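Course handout 7: Can machines do chores yet?

Read this before the October lab session. It goes with the lecture on manipulation and replaces the older handout on pick and place.

The short answer to the question in the title is: some of them, some of the time, if the room is set up for it. The rest of these notes is about what "set up for it" means, and why the list of chores that work is so uneven.

1. What already works

A dishwasher is a chore machine. So is a washing machine. Both do the middle of a job and leave the two ends to a person. Someone scrapes the plates, loads the racks, unloads them and puts the plates in the cupboard. When people ask for a robot that does the dishes, they mean the ends.

Factories have the same split. A press or a packing line runs fast because the parts arrive one at a time, facing the same way. Arranging the parts so that they do is often a person's job, or the job of a feeder built for one part and no other. At the Ladach plant, which we will use as a case all term, changing the feeder for a new part takes a full shift. The arm that picks from it is reprogrammed in 20 minutes.

2. Why tidying is hard

Take the job of clearing small toys off a surface. A child of four can do it, although not always willingly. For a machine it breaks down into several problems.

Finding the pieces. They differ in size and color, and they touch. Two bricks pushed together can look like one larger brick to a vision system, and the grasp is then planned for an object that isn't there.

Choosing an order. A piece that leans on another should usually be taken first, or the other one will shift when it goes. If the machine looks only once at the start, its map of the table is out of date after the first pick.

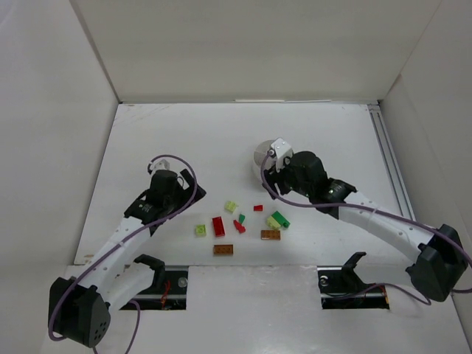 Getting a grip. Two fingers need two sides to press on. When bricks lie close together there may be no room for a finger on one side, and the arm has to push the piece clear before it can lift it. Joris Peeters calls this "making room," and you will see the term in his lab sheet. A push is harder to predict than a lift. How far the brick slides depends on friction, which the machine can only estimate.

Sharing the space. With 2 arms, one can hold while the other pulls, and each can cover its own side. They can also collide. The simple fix is to give each arm its own zone and let only one at a time into the middle. It is safe, and it wastes much of the benefit of having a second arm.

Knowing when it's done. A person glances at the table and stops. A machine needs a test. "No bricks visible" fails if a brick is behind the gripper or has dropped off the table.

3. Two ways to program it

The first way is to write out the steps: look, choose a piece, plan a path, close the fingers, check, move, release. Each step can be tested on its own. When something fails you can usually say which step it was. The Honholm sorting cell is built like this, and its operators like it for that reason. It also stops and calls for help whenever it meets a part that isn't in its list.

The second way is to have a person guide the arms through the job many times and train a model on the recordings. Such a model copes better with pieces lying in odd positions, as long as something similar was in the recordings. It is harder to say why it failed. Gyu-bin Ko will cover training in the next lecture, so only the outline matters for now.

Many groups mix the two. Written rules handle safety limits and the stopping test, and the trained model handles the grasp.

4. Reading claims about chore robots

When you read a report or watch a demonstration, check these points and write them down:

How many attempts were made, and how many are shown?
Was the playback speed changed?
Who put the objects out, and were they put out the same way each time?
What happened after a failed grasp? Did the machine try again, or did a person step in?
Was the lighting fixed?
Is the reported time for one piece or for the whole job?

The Rosivitz report in your reading pack answers four of these. Find the other two and say how much they matter for its main result.

5. For the lab

Work in pairs. Choose one household chore and one shop-floor chore. Split each into steps no longer than a few seconds, and mark each step as easy, hard or unknown for a two-finger gripper. Bring up to 2 pages. Sketches are fine.

Reading: Ardeleanu notes, chapters on grasping and contact. Skip the proofs.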